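May, produce table, 4:30 pm

Passed 1100 kept episodes today!! Started the count over when we swapped the gripper fingers, so this is all clean data on the current hardware. Very happy.

Setup is the same as this morning except for the clutter. I gave up on neat rows. Everything gets pushed in close together now, some things behind other things, and the operator gets a target name from the Zurinell prompt list and goes for it. Harder to drive, slower per episode, but the demos are so much more interesting to watch. You can see people plan a path in instead of just dropping straight down.

Did 48 episodes on the new crowded layouts after lunch. Threw out 8. Most of those were me bumping a neighbor on the way in and then stopping to think about it for too long (the pause filter in Dellix catches these, I checked its picks by hand and agreed with all of them). A couple were bad time sync on the side camera. Restarted the logger and it behaved after that.

Things to remember:

Cans on their sides roll if you touch them off center. I'm keeping the rolls in when the operator recovers, tagged "recover". Those might be the best episodes we have.

The pear is a pain. Lumpy, and the fingers settle differently on it every time. More pear!

Prompt wording: "red fruit" is ambiguous as soon as the apple and the tomato are both out. Changed the list so the prompt names the item. Old episodes with "red fruit" need relabeling, see the Ornora sheet, tab 3.

Reset order matters more than I thought. If I put the big stuff down first it always ends up in front. Tomorrow: shuffle the bin, place with eyes on the list only, no tidying afterward.

Ran the Alemayehu checkpoint on one crowded layout just for fun before packing up. It went for the right item on the first try and I may have cheered. One try means nothing, I know. Proper eval once the relabel is finished.

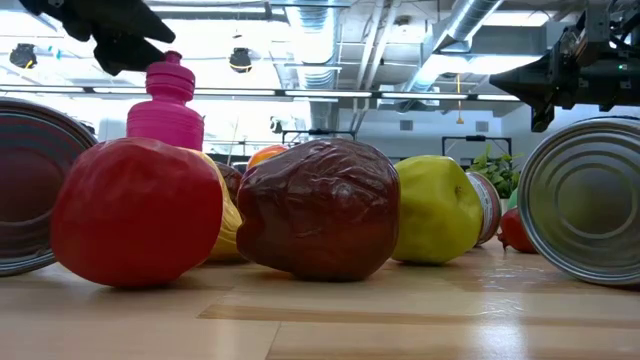 Crowded layout, side camera. Pink bottle behind the front row, cans on their sides at left and right.

Still to do: back up the afternoon set, wipe the finger pads, write the reset rule on the whiteboard, and find out if we can get a second bottle in a different color.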